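Teaching by hand, teaching by remote: notes for the Mottram talk
2/22/26 — speaker notes, second draft

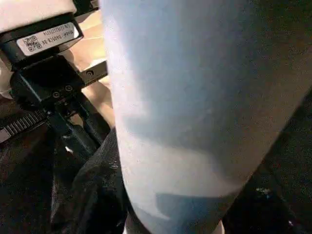 Opening

Leave the wrist view up while people sit down. Point out the gripper finger at the left and the pale shape next to it, then ask the room which way they would move. Take two or three answers. Most people ask for a second view, and that leads into the next part.

Two ways to show a task

By hand: you hold the arm and push it through the motion. Good for short moves. Your own arms get in the way of the other cameras, and you tire faster than you expect.

By remote: you sit at the Allura controls and the arm follows you. Slower to learn. You only know what the cameras show you, so the robot never gets a demonstration based on something it couldn't see.

Say which one we chose — remote, for everything after September.

What we recorded

632 demonstrations on the Botden arm. We kept 299 after review. Explain what got thrown out: long pauses, wrong starting position, operator changed their mind partway. 98 of the kept ones include a missed grasp followed by a recovery. Don't rush this number, it gets questions.

Soft things up close

Go back to the first slide. Close to a soft object, the wrist camera loses the outline and you are left with light and shadow. The pale shape has brighter bands and bluish ones, and an operator has to judge distance from that. Our advice to new operators is to stop short, check the overhead view, then go in slowly.

Dark material has its own problem. The folds at the lower left catch some light, but a black finger against black cloth or plastic is hard to follow. We changed the lamp position at Flekutton twice over this.

If time is short

Skip the controller settings. Keep the recovery clip.

Questions likely to come up

How long before a new operator is useful? 2 sessions for most people.
Can you mix hand-guided and remote recordings? We tried. Label them separately if you do.
Slides go on the Flekutton page after the talk.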